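Rolland Walk-In Clinic: Frequently Asked Questions

Updated when we get a minute. Last big cleanup was July. If something on this page doesn't match the sign on the door, go with the sign.

Do I need an appointment?

No. Walk in, sign in, sit down. Exceptions: travel shots, school physicals and anything with stitches coming out. Call for those.

Where are you exactly?

400 Brustden Street, corner of Trullitz, upstairs from the pharmacy. Suite 410. Elevator is past the pharmacy counter on the left, stairs on the right. The old building across the street still has our name on the awning. Ignore it.

What are the hours?

Sign-in opens at 8 a.m. and closes at 6 p.m. You can be seen after 6 if you signed in before 6. We close over lunch on holidays, sometimes early. Call first on holidays.

Parking?

Lot behind the building, enter from Trullitz. Take a ticket, bring it up, we stamp it. Stamp is good for 2 hours. Street meters are not ours and we can't do anything about a fine, sorry.

How long is the wait?

Depends. Mornings right after opening and the hour after school lets out are the worst. Mid-afternoon is usually quieter. Front desk will give you a guess if you ask but it's a guess.

Can I sign in from home?

Not yet. We had an online line for a while and people were showing up to the wrong office. Working on it. In person only for now.

Why did somebody who came in after me get called first?

Different reason for the visit, different room, or a different nurse. Chest pain, trouble breathing and bad bleeding also go ahead of everybody. And if it's any of those, please call 911 instead of driving here.

What do I bring?

Photo ID. Insurance card, front and back, the actual card or a photo. List of what you take, with doses. If you don't know the doses bring the bottles in a bag, that works fine. For kids, the shot record if you have it.

Can a grandparent or sitter bring my child?

Yes, with a signed note from a parent or guardian. We have a form. The note has to have a phone number where we can reach you during the visit, not just voicemail. Teens need it too.

Do you take my insurance?

Most of the big plans in the area. Plans change in January so we really can't keep a list here that stays right. Call the number on the back of your card and ask about the Rolland location, not the clinic group in general. They mix those up alot.

I don't have insurance. What will it cost?

Ask for the self-pay sheet at the desk before you're seen. Basic visit is one price, tests are extra and listed seperately. You can say no to a test after hearing the price. Payment plans for balances over $645, ask billing.

I got a bill and I already paid at the desk.

Probably the lab. The lab is a different company and bills on its own. Check the name at the top of the bill. If it's our name, call billing and have your receipt handy.

When do I get my results?

Strep and flu, before you leave. Blood work, a few days. We call if something needs attention and post the rest in the portal. No call after a week and nothing in the portal? Call us. Things get stuck.

Can you refill my prescription?

Sometimes, short supply only, to get you to your regular doctor. No controlled medications. Please don't ask the front desk to make an exception, they can't.

I need a note for work or school.

Ask during the visit. We can only write it for the day you were here and whatever rest days you were told to take. No backdating.

Is there an interpreter?

By phone, no charge, most languages. Tell the desk when you sign in so the call is set up before you go back.

Can I bring food? A dog?

Water and snacks OK in the waiting area, nothing hot please. Service dogs yes, other pets no.

Do I have to wear a mask?

If you have a cough, fever or runny nose, yes, in the waiting area. Everyone else, up to you. Your own is fine, plain or printed. Needs to cover nose and mouth. Forgot yours, ask at the desk.

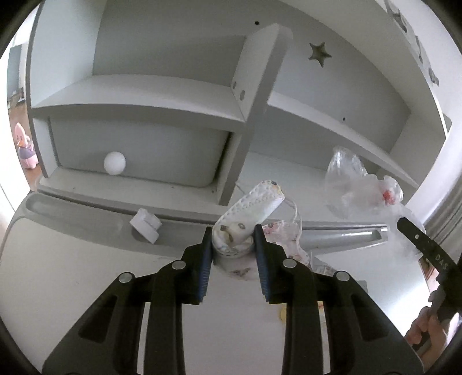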